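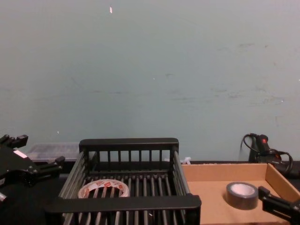

Figure 4. Black rack on the work surface, storage container behind

4.1 Sorting the Work Surface

1. Set the rack with its long bars visible from above.
2. Keep the storage container against the wall.
3. Lay tape rolls flat in the rack -- do not stand them on edge.

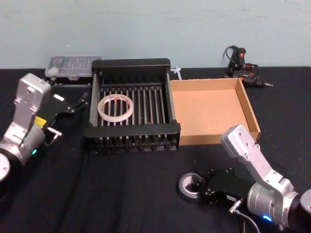 Figure 5. Tape roll in the rack, open cardboard tray at right

4. Leave the tray empty until step 7.

CAUTION: Unplug corded tools before moving the rack.

Note: Report damaged racks to Nazmiye Akbulut, Warix Facilities.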